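# Visitors' Day

The buses from Grasovwood came in at ten, and by a quarter past the line for badges went out the door and along the wall. Parisa Salehi had told everyone at Loka to expect 100 people. She had 200 badges printed anyway, and at noon she sent Kevin down to the print room for more.

Angus Crichton took his with the string already knotted. He was 71 and he had come on his own. His daughter had signed him up for it online, the same week she brought up the apartment at Retamal, the one with the help built in.

"Living room is hall 5," the girl at the desk said. "Kitchen's running late."

He went to the living room. They had set it up behind a rope, with a real sofa and a real floor, and the robot was already standing at the sofa with its hands down near the cushions. There were kids sitting cross-legged along the rope. Angus found a folding chair on the side and sat in it with his coat on.

Kevin Carhuamaca ran the demonstration. He had a headset microphone that he kept touching.

"It's going to tidy up the pillows," he said. "There are two, the blue one and the gray one. I'm not steering it. I asked it once and now we wait."

They waited. A boy asked if it could do a flip. Kevin said no. The boy asked what it cost, and Kevin said that was a question for Parisa.

On the wall behind Kevin was a screen that showed what the robot saw. Most of the people watched the robot. Angus watched the screen. It was an odd way to look at a sofa, from up high with your own hands at the bottom, and it took him a minute to see why it bothered him. It was how he had looked at his own sofa all winter. Marion used to do the pillows. She did them at night before bed, when no one was going to see them but the two of them in the morning. He had left them where they were since June.

"Why's it so slow?" a woman asked.

"It's careful," Kevin said. "The gray one is hard for it. Gray on beige. It has to work out where the pillow stops and the sofa starts."

"So do I," Angus said, and a few people laughed, though he had only meant his eyes.

Kevin came over to the rope. "You've got a good seat there, sir. Any questions?"

Angus thought about it. He had a list from his daughter in his coat pocket, nineteen questions, typed. Could it lift a person. Could it call somebody. Did it need the internet.

"Does it know when it's done?" he asked.

Kevin touched the microphone. "We tell it what done looks like," he said. "Then it checks."

"Who decides?"

"For today, me."

Angus nodded. It seemed like a fair answer. He took off his coat and folded it over his knees - the kitchen could wait - and looked back up at the screen, where the hands were still open and nothing had been touched.

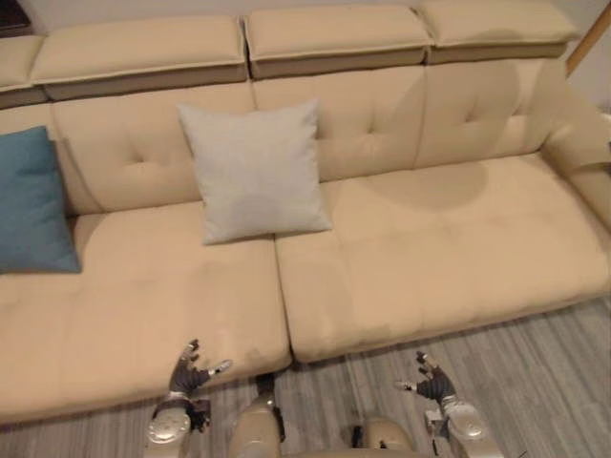 Ardalan Vahidi wrote under the story that he had worked two open days like this one and that somebody always asks for a flip, but that he had never once been asked whether the machine knew when it was done, and he would have liked to be.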